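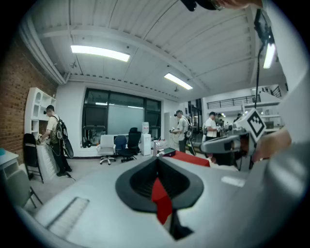 Posted by the householder at 9.40 pm | Filed under Diary, June | 2 comments

Up before six because the hot water had gone again. The Zever unit was showing the same fault light it showed in autumn, so I turned it off at the wall, counted to 60 and turned it back on. It lit on the third go. I had a short shower and left a note on the bench for myself to ring the service line, which I then forgot to do until after lunch.

Frost on the lawn all the way down to the back fence. The silverbeet looked flattened but it usually stands up again by mid-morning. I put the old sheet back over the lemon tree, which I should have done last night. A few of the outer leaves have gone brown. The fruit seems all right. Picked four and left them on the windowsill.

Caught the early bus from the Poulain stop. It was full by the roundabout and I stood the rest of the way. They have finally taken down the fencing beside the footpath, though the path itself still ends in gravel and you have to step onto the road to get past the pole. I have written to the council once about it and got a form reply.

Ordinary day at work. I spent most of the morning on the leave balances, which have been wrong ever since we moved over to Itemus. Mine says I have 489 hours owing. I would like that to be true. The real figure is a good deal smaller and I have it in my own notebook, so I sent that through and was told it would be looked at in the next pay run. Had the leftover pumpkin soup at my desk. It needed salt.

Rang Zever at two and was on hold for 18 minutes. The woman was helpful once I got through. She thinks it is the igniter and says they don't carry the part locally, so it has to come up from Trinance, which takes a week or so. In the meantime I am to keep doing what I'm doing. The call-out is around $100 and the part is on top of that. I asked whether it was worth fixing at its age and she said that was up to me.

Walked home the long way for the exercise and stopped at the hardware shop for pipe lagging. They only had the thin grey sort. Bought two lengths and put them on the outside pipe before it got dark, with tape at the joins. One end is a bit short and I've wrapped a rag round the gap for now. My hands took a long time to warm up.

Tea was eggs and silverbeet on toast. I had meant to do the chops but forgot to take them out of the freezer. They are in the fridge now for tomorrow. Washed up with water from the kettle, as I didn't want to get the heater going just for a plate and a pan.

Started on the box of papers from the hall cupboard after that. It is mostly old rates notices and warranties for things I no longer own, including two toasters. Found the booklet for the heater near the bottom. The purchase slip was stapled inside the cover but it has faded so badly I can't make out the year. Filled one bag for the recycling and kept a thin folder. There is another box behind it that I haven't opened.

Read a few chapters of the library book, the one about the river surveys. It's slow going and the maps are too small, but I like the parts about the camps and what they ate. It's due back soon and I'll have to renew it.

Clear sky again, so probably another frost. Sheet is on the lemon tree. Need milk, tape and a new washer for the laundry tap.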